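Section 4. Setting Up the Folding and Sorting Surface

Applies to: Rullholm laundry room kit, all widths
Revision: February 2022

4.1 Purpose

This section covers placement of the folding surface in front of a front-loading washing machine, fitting of the cover sheet, and preparation of the surface for sorting and folding small flat textiles such as dish towels, napkins and pillowcases. Assembly of the base is covered in Section 3. Connection of the washing machine to water and power is outside the scope of this manual. Refer to the machine manufacturer's instructions.

4.2 Before you start

Check that the base is level in both directions. The four feet adjust independently. Turn a foot clockwise to lower that corner and counterclockwise to raise it.

Measure the height of the surface from the floor. The factory setting is 696 mm. The lower setting, intended for seated use, is 577 mm. Do not set the two ends to different heights.

CAUTION: Two people are required to move the assembled surface. Do not drag it. The feet are not designed for side loads and may bend at the thread.

4.3 Positioning the surface

1. Switch off the washing machine and close the door.

2. Place the surface with its long side parallel to the front of the machine.

3. Leave enough clearance to open the door to its stop. For most front loaders, 509 mm between the door glass and the edge of the surface is sufficient. If the door on your machine is larger, measure the door and add a hand's width.

4. Open and close the door fully. If it touches the surface or the hanging edge of the sheet, move the surface back and repeat the test.

5. Check that the detergent drawer can be pulled out and removed.

6. Lock the feet by tightening the ring nuts against the base.

NOTE: In narrow rooms the full clearance may not be available. In that case the surface may be parked against the machine between loads and pulled back before the door is opened. Leave the ring nuts one turn loose and use the Breven glide pads (supplied separately) under all four feet. The pads do not replace the second person.

4.4 Fitting the cover sheet

The cover sheet protects the surface from lint, dye and moisture. Use the sheet supplied or any flat cotton sheet of a plain, light color. Stains, loose threads and forgotten items are easier to find on a plain sheet than on a patterned one.

1. Wash a new sheet once before use.

2. Lay the sheet over the surface with the hem facing down.

3. Center it so that the overhang is the same at the front and back.

4. Smooth it with the flat of the hand from the center outward. Shallow wrinkles do not affect folding and may be left. Deep creases should be pulled out, as they will print into warm linen.

5. If the sheet slides, fit the Zellurberg edge clips under the rim, two on each long side.

A checked cloth is easily told apart from a pale green sheet, even when it has been left crumpled at the side of the surface. White items need more care on any light cover. Run a hand over the whole sheet before removing it for washing.

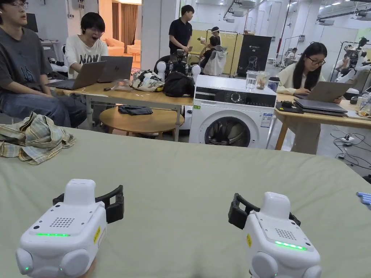 Desjardins asks whether the sheet may hang in front of the washer door while a cycle is running, and reports that on a short surface it is hard to keep it clear. The sheet may hang there as long as the door is shut and the sheet does not touch the floor. Raise it and fold it back onto the surface before opening the door. A sheet caught in the door seal can cause a leak on the next cycle.

4.5 Side table

A side table keeps items that are not laundry off the folding surface. Any table of similar height can be used. It should stand to one side of the machine, clear of the door swing.

1. Place laptops, bags and packaging on the side table.

2. Route charging cables away from the machine and off the floor.

3. Use the space underneath for folded cloths waiting to be put away. A low stool or small table will keep them off the floor.

CAUTION: Do not put open drink containers on top of the washing machine. Vibration during the spin cycle can move them to the edge, and liquid may enter the control panel. Cups with lids should also be removed before a cycle is started.

4.6 Folding layout

1. Put unsorted items at the left end of the sheet.

2. Keep the middle free. This is the folding area and should be at least 667 mm wide.

3. Stack finished items at the right end, with folded edges facing the user.

4. Shake out crumpled cloths before folding. For checked cloths, use the lines of the pattern to align the corners.

5. Clear both ends before starting the next load.

NOTE: Left-handed users may reverse steps 1 and 3.

4.7 Care

Wash the cover sheet weekly, or at once if dye has transferred. Wipe the surface with a damp cloth and let it dry before refitting the sheet. Retighten the ring nuts after the first month of use. For replacement clips and glide pads, see Section 7.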